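Last Sunday I finally hemmed the living room curtains, the ones that had been puddling on the floor and collecting dog hair ever since we moved to Skemstead. If you've never hemmed a curtain, it's a very friendly first sewing job. It's all straight lines! You just need an afternoon and a little patience with the iron.

## What I used

- Curtains (mine came as 108-inch panels, way too long for this house)
- Measuring tape
- Straight pins, more than you think
- Iron and ironing board
- Matching thread
- Sewing machine, or a hand needle and a good podcast

## Wash them first

Cotton and linen shrink. I skipped this step in my old apartment and ended up with curtains that hovered over the baseboard like high-water pants. Wash and dry them the way you plan to from now on, then press out the big wrinkles.

## Hang, wait, measure

Put the panels on the actual rod with the actual rings or hooks. Leave them overnight if you can — heavier fabric relaxes a bit as it hangs.

Then decide where you want the bottom to land. I like mine half an inch off the floor, so the vacuum can get by. My friend Halima likes hers just kissing the floorboards, and they do look fancier, but she doesn't have a dog.

Pin at the finished length on both sides and in the middle. Old floors slope, so measure each spot separately and write the numbers down. I don't trust a tape that's been living in the bottom of a sewing basket, either. Check yours against a ruler before you cut anything, and keep the tape flat and straight while you read it.

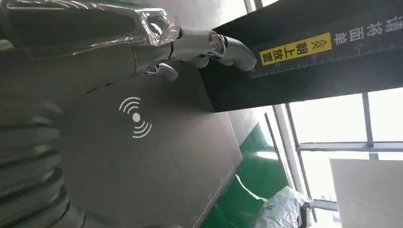

*Fingertip close to the printed measuring strip.*

Take the panels down and lay them on the biggest flat surface you've got. For a nice weighty hem, I add eight inches below the pin line, which gives me a doubled four-inch hem. Mark that second line with chalk, look at it again after a cup of coffee, and cut.

## Press before you sew

Fold the raw edge up four inches toward the back and press it. Fold up another four inches, press again, and the bottom fold should sit right at your pin line (take those pins out as you get to them, please, I've melted a few pin heads). Now pin the whole hem with the pins going crosswise.

If the side seams are bulky at the corners, open up a few stitches and tuck the extra inside at a slight angle.

## Stitch it

On the machine, use a longish straight stitch and sew close to the upper fold. Go slow and let the table hold the weight of the fabric, or it'll drag and your line will wander.

By hand, a blind hem looks lovely and takes up to 20 minutes a panel for me, a little more when the dog wants to help.

Give everything one last press and hang the panels back up. If one side still looks long, check the rings first. One of mine had slipped off its hook and I'd already reached for the seam ripper.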